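**Ticket: two-arm candy policy stalls over the table after the Gramell update**
Queue: Heltthorpe bench support
Status: resolved, one follow-up open
Component: policy evaluation / camera input

Hi all! I'm opening this one against the evaluation code, but please read to the end before you assign it because I changed my mind a few times along the way.

The short version: the candy-to-bowl policy used to work fine on the Heltthorpe bench, and after we moved to the new Gramell release it started doing something strange. One arm goes to the bowl like it should. The other comes down near the candy, stops with the fingers wide open, drifts a bit sideways, and stays there until the episode times out. No error, no warning, nothing in the console except the usual timing lines. It looks thoughtful, which is very annoying when you have a paper draft waiting.

For anyone who hasn't touched this project: we're comparing two ways of feeding camera views to the policy. In the first, all the views get encoded together. In the second (the one I care about), each wrist view gets its own encoder, and the policy learns how much weight to put on each arm's view as the grasp gets closer. The claim in the draft is that separate encoders help most right before the fingers close on something small. So a policy that hovers and never closes is pretty much the worst possible result for me.

What I had when I filed this:

- Gramell, new release, clean install
- the checkpoint trained on the Brorkorby demonstrations
- 40 evaluation episodes, same start poses as before
- hovering in most of them, in both the shared and the separate encoder version

That last point bugged me from the start. If my method was bad, I'd expect only my method to fail.

My first guess was the wrist view itself. The fingers take up a big chunk of the picture and the pieces are tiny next to them, so a little blur goes a long way. I pulled some views and went through them with coffee. The pink and white piece was fine, easy to pick out between the open fingertips. The narrower white one near the right finger was really bright and a little smeary, and I got very excited about that for most of a morning.

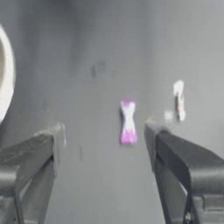 ### Attempt 1: exposure

I turned the exposure down on the wrist cameras and reran a short batch. The bright piece got better. The hovering didn't change one bit.

Then I went the other way and left exposure alone but randomized brightness in the input, in case the policy had gotten picky about it. Same hover. I also wiped the lenses, and I reran with the overhead lights dimmed, which mostly made it hard for me to see my keyboard.

Putting this down so the next person doesn't repeat it: exposure was not the cause. I put the camera settings back where they were.

### Attempt 2: the checkpoint

Next theory was that I'd grabbed a bad checkpoint. We save one every 2000 steps, and I'd been using the last one out of habit. I went back through earlier ones and they all hover, just in slightly different places. The very early ones wave around a lot more, but that's normal and it was like that in the spring too.

I also checked the normalization stats, because we've been burned by that before. Joint ranges matched. Gripper range matched. I commanded both grippers open and closed by hand from the test panel and they did exactly what I asked, so it's not the hardware and it's not Gaber (that's our little control bridge, for whoever picks this up from the main queue). I did restart Gaber anyway. You always restart Gaber.

### Attempt 3: play back a demonstration

This is where it got useful. I skipped the policy completely and replayed a recorded demonstration straight from the Brorkorby set. Arms moved correctly, smooth as anything. So actions were fine, and the trouble had to be in what the policy was seeing.

I put the live views next to the recorded ones and started flipping back and forth. I'd been staring at the candy the whole time - purple wrapper, red-orange wrapper, can I see it, is it sharp - and I should've been looking at the stuff near the edges. From one wrist the round metallic rim shows up over on the right, past the finger. In the demonstrations, the channel I was comparing it to has the bowl coming in from the left.

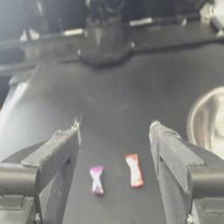 ### Cause

The two wrist streams were swapped. The new Gramell release sorts cameras by the order they connect, and the old one sorted them by the name in the config file. On the Heltthorpe bench those orders happen to be different. The head view has its own slot, so it was never affected, and that's the reason the arms still headed to roughly sensible places before everything fell apart.

It also explains the sideways drift. Each arm was getting the other arm's close-up and trying to center a piece that was sitting somewhere else. Poor thing.

You can't catch this from the shape checks, by the way. Both wrist streams are the same size and the same format, so everything loads happily. The fingers look nearly the same from either side too, dark and angled in from the bottom corners, and unless you look past them it's really easy to miss.

### Fix

1. Pin each wrist camera by name in the bench config. Don't rely on connection order.
2. Restart Gaber, then the evaluation process, in that order.
3. Open the live view and move one arm by hand. Check that the matching stream is the one that moves. Do this for both arms.
4. Rerun the full evaluation and throw away anything recorded since the update.

Step 3 takes a minute and I'd like it to be part of the normal startup. I've added it to the bench notes.

For the rerun I went by the head view as well as the wrist ones. It has the bowl up by the far border with the black gripper pointing down into it, the other gripper open on the right, and plenty of bare table in between, so you get a much better feel for where each arm is relative to the bowl.
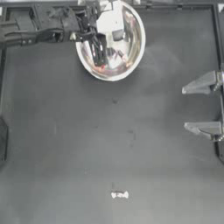

**Heltthorpe Manipulation Group - Bench Support**

Update after the rerun: the hovering is gone in both versions. The fingers come down, close, and get on with it. The separate encoder version is ahead again, and the gap is where the draft says it should be, in the last stretch before the grasp. I'm not pasting the numbers in a support ticket because I want to run the other start poses first, but I'm in a much better mood than I was this morning.

One more thing that came out of this, and it's kind of a nice result by accident. With the streams swapped, the learned weights on the wrist views dropped and the head view went up. So the policy was partly ignoring the bad views, just not enough to save the grasp. I may turn the swap into a proper test condition (on purpose this time!) and put it in the appendix.

Follow-up, still open: the Brorkorby bench has the same release but I haven't checked its connection order. If you're running anything over there, please do the arm wiggle before you trust a result. I'll leave this ticket linked until someone confirms it.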